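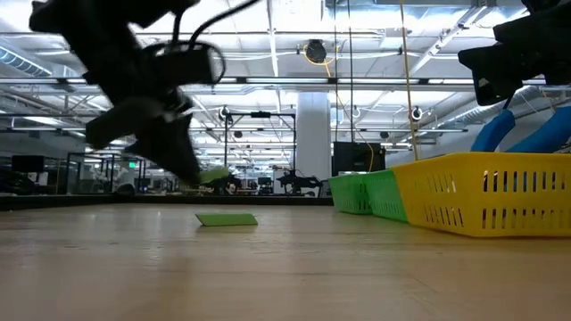

Sorting table, yellow basket in front, green behind.

Tool Return and Sorting: Common Questions
Omine Shared Workshop, Datuvville

Read this before you email. Most of what we get asked is on here.

What goes in the yellow basket?
Hand tools that are fine to go back out. Pliers, cutters, screwdrivers, small wrenches. Closed, if they close.

And the green one?
Anything that isn't a tool. Foam sheets, cards, offcuts, packing bits. Also tools with something wrong, but tag those first. Tags are in the drawer at the Alvarado desk.

Both baskets are full. Now what?
Leave your stuff flat on the table, handles toward you. Don't pile it on top. Jussara empties the baskets at 9 in the morning and again after lunch.

How many things can I borrow at once?
3 tools per person. Two pairs of pliers is two tools, not one. Yes, people ask.

My pliers got hooked together. Can I put them in like that?
No. Lay them down on the table and work them apart by the handles. Dont yank. If they won't come, leave them on the left side with a tag and somebody will deal with it. 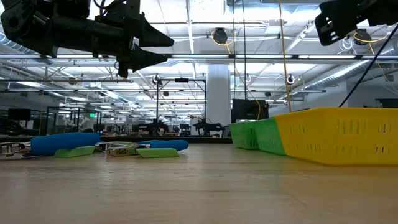
Same goes for anything with two-color grips, the blue and lime ones. Pull on the grip and it can slide off the handle, and then we are gluing again. Delphine did most of a box of those in December and would like not to repeat it.

Do the colors on the handles mean anything?
Nope. Blue and green is just how they come. Not matched to the baskets, so a green handle does not mean green basket. Pliers go in yellow.

Can I oil them before I bring them back?
One drop at the joint, wipe it off, fine. Not the spray. It gets on the table and the wood soaks it up.

Can I take a basket with me?
Please no. They stay on the table. Ask at the desk for a canvas bag if you have alot to carry.

I lost one.
Tell us, that's all. First one is free. Second one you pay what it costs us at Virkgate, desk has the price list.

I found one at home, months late.
Bring it. No late fee on hand tools. Yellow basket, done.

Can I leave my own tools here?
Not on the sorting table. They'll get put away with ours and then good luck. Shelf by the door, name on them.

Who do I ask?
Baskets and sorting: Jussara Quintana. Broken tools: Delphine Wojcik. Fees, lost stuff: Bernd Ruppert, at the desk until 2.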